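Workshop notebook, Craddock bindery
December 2021
Paste trials, continued: wheat starch against the ready-mixed
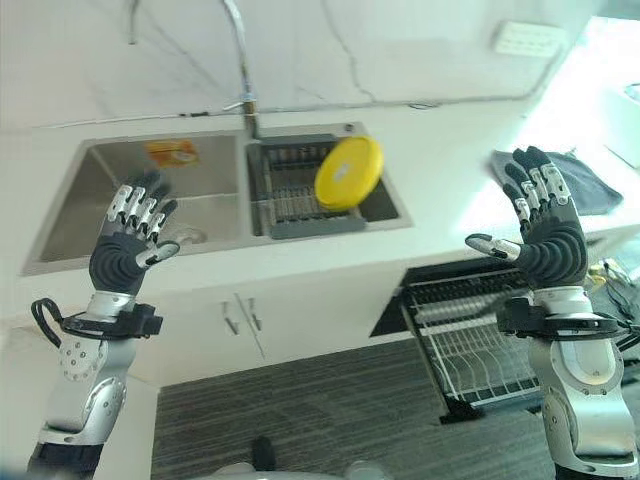 Etelka Fülöp wrote in the margin of the last entry that the November batches can't be compared at all, as two were cooked in tap water and the others in distilled, and that she would throw the whole set out and start over. She's right about the water. I am keeping the November strips in the drawer anyway, marked T for tap, because the aging on them has already begun and it costs nothing to leave them there.

Starting over with distilled for everything.

Recipe as cooked this time: one part wheat starch to five parts water by volume. Starch soaked for 30 minutes first, stirred once in the middle. Low heat, stirring without stopping until it turned from milky to gray and translucent, then kept going another 15 minutes. Off the heat, lid on, left until it was room temperature. It set up like a firm custard. Strained three times through the horsehair sieve. After the third pass there were no lumps I could feel between finger and thumb.

Thinned half of it with water to about heavy cream for the tissue repairs. Left the rest thick for the leather and board work.

Ready-mixed paste is from the tub Trotport sent with the last board order. It was opened in November. Smell is fine. There is a skin on top, which I lifted off and threw away. It brushes out more smoothly than ours and grabs faster, and I think that is most of the reason people like it.

Test strips: same paper as before, the cream laid stock from the Flukholm account book, back flyleaves only. Cut with the grain long. Overlap the same on every strip, measured against the brass gauge. Brushed one side only, laid down, rubbed through silicone paper with the bone folder, then between blotters under the small press plates. Blotters changed after the first half hour and again before I went home.

Next morning:

Starch, thick. Flat. Slight stiffness at the joint. No staining.
Starch, thin. Flat, joint soft, one strip lifting at a corner where I had brushed it too dry.
Ready-mixed. Flat, joint stiff enough to hear when you flex it. A faint shine where it squeezed out past the overlap.

Reversal was done with damp blotter, 4 strips of each. Thin starch let go almost at once. Thick starch took longer but came away clean, and the swab showed nothing much. Ready-mixed needed a second blotter and then the spatula, and it took fibers with it on every strip. On one it skinned the paper badly enough that you could see light through it. That settles it for me as far as the Flukholm leaves go. I would still use the ready-mixed for slipcases and boxes, where no one will ever want to take it apart.

Osian Prothero asked whether methyl cellulose mixed in would slow the grab down. Probably. I haven't tried it with this tub and don't want to add another variable until the plain strips are finished. If he wants to run his own set, the powder is on the top shelf behind the Brorberg blades, and the label is on the lid, not the jar, so don't swap lids.

Weights. The batch came to 1130 g after straining, which is more than we can use before it goes off. Next time cook half. I put a third of it in the small jar in the fridge with the date on it. Do not freeze it — we did that last winter and it wept water and never came back together.

Sieve: there is a loose patch in the weave near the rim. Keep the paste toward the middle when you push it through. I've asked Ffion Gittins whether she still has the spare from the old bench. Horsehair only, please. The wire one left gray marks in the paste on the last map repair and I was picking at them for an afternoon.

Press: left-hand plate is out of true again. Strips from that side came out slightly thicker at one end. I turned the stack halfway through, which evened it out, but it needs looking at before anyone presses text leaves in it.

Flukholm account book, where it stands: sections one through six are guarded and under weight. Section seven has the torn fold and the old glue down the spine, which is animal glue by the look of it and softens with a poultice if you give it time. Lefteris Stefanou tried a warm spatula on a scrap and got it off faster, but the paper browned slightly where the tip rested. Stay with the poultice.

To do:
Repeat the thin starch strips with the brush loaded properly.
Second set to go in the dark drawer, labeled D on the back in pencil.
Order blotters. We are down to the offcuts.
Ask Emrys Foulkes for the humidity readings from the back room, the strips felt limp when I took them out.
Wash the horsehair sieve before the paste dries in it. It is soaking now in the white bucket.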